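Monday, bench notes, after lunch

Flomik trays, count and sort. Carried on from where I stopped Friday, half the labels had come off in the box so did those first. Ketis tape this time, the other stuff peels as soon as the room warms up.

Order was for 3,000 of the small black blocks. Delivery note says 3,000. I get 2,864 by weight and did the weighing twice, second time with the scale re-zeroed between every bag. Same number. So we are short, or there's a bag somewhere I haven't found. Looked under the bench, looked in the Trurkodby crate. Not there. Need to write to Weldu before they close the order, they are slow to answer and quick to invoice.

Yellow is staying as the sorting surface. Tried the bare table for a bit last week and the black parts just vanish against the gray grain, my eyes were gone by four. On yellow a block shows up straight away, even lying at an angle, and the edges are sharp enough to see a chipped corner without picking it up.

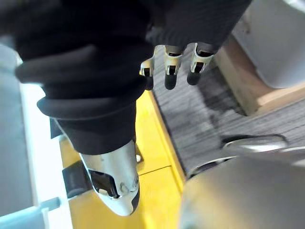
Kalkidan Gebru would weigh the lot again with the bags off, as the bags themselves aren't all the same thickness and nobody wrote down the tare. Also wants to know if the 2,864 includes the rejects tub. It does. Will do bags off tomorrow, fair point about the tare, I used one bag weight for all of them and shouldnt have.

Rejects so far: 159. Mostly corners. A few have a skin of flash down one long side that would scrape off with a blade, put those in a separate cup marked MAYBE. Don't tip the cup back in with the good ones please, I did that in January and lost a morning.

Things about the yellow:
- glossy, so the window light makes pale streaks. Pull the blind half down, not all the way
- the raised lip is good, keep it on the side where you sweep toward. Parts stop there
- wipe with the dry cloth only. The spray leaves a film and the blocks drag
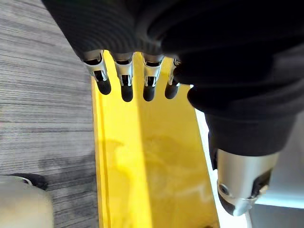
- gray tabletop next to it is for nothing except the pen and the tally sheet. If a part lands there it goes back in the unsorted pile, even if you're sure

Smudge on the tabletop, looked at it, tried a damp cloth and then the eraser. Still a bit there. Leave it.

Tally sheet: have gone over to one stroke per tray of good parts, single parts was hopeless. Anyone picking this up, finish the tray before you stop or write on the lid how far you got. Pencil is ok.

Want 2,000 good ones set aside for the first Flomik build, packed and taped, before anything goes out to anybody else. The remainder can sit in the crate. Should be enough even with the shortage, provided the rejects don't climb much further.

To do
order more lids
mail to Weldu re missing bag, attach both wieghings
bags off, weigh again, write the tare ON THE SHEET
find out who has the good tweezers

Stopped at 5:20. Left tray on the shelf is finished, right one isn't.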